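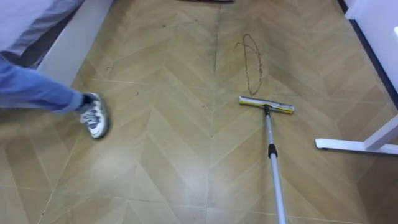 The Skarnham to Pastbridge feeder changed its cutoff again in May. Containers now have to be gated in by 15:00 the day before sailing, and the verified weight goes in with the booking.

I moved 9 pallets on it last month. Kolance quoted 545 per pallet, all in, then added a low-water surcharge at the terminal. The quote was valid – the surcharge sat in the tariff notes, page 2.
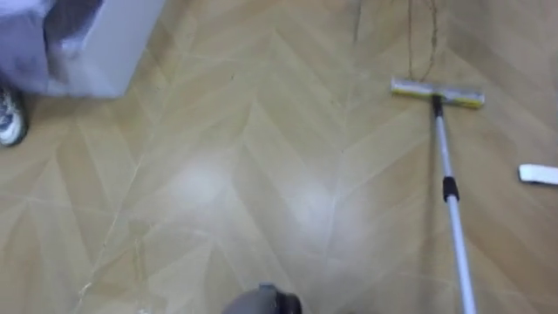
Flat mop on the herringbone floor.

Transit time held up. The box was discharged on schedule and then sat for two days waiting on a chassis, as the Sarmiento yard releases by line and does not pool equipment.
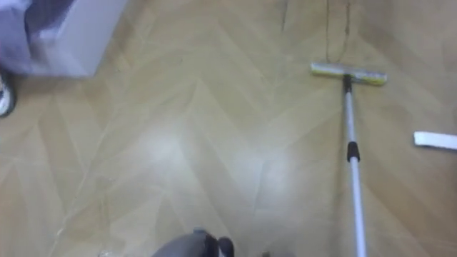 Same floor, with some glare.

For small loads I still book the feeder over the road. The break-even on my lanes is more than 5 pallets, less if the truck comes back empty.

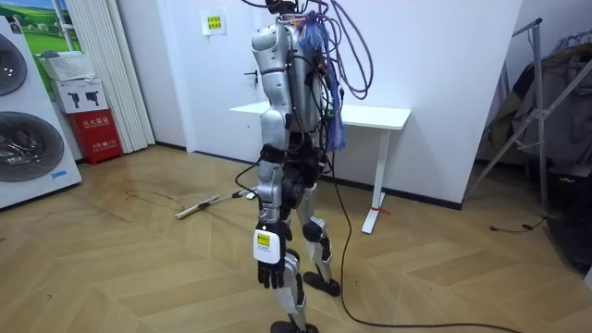
Check the free time as well. It runs from discharge, so a late chassis comes out of your allowance. I have asked for that clause to be changed and am waiting on the reply.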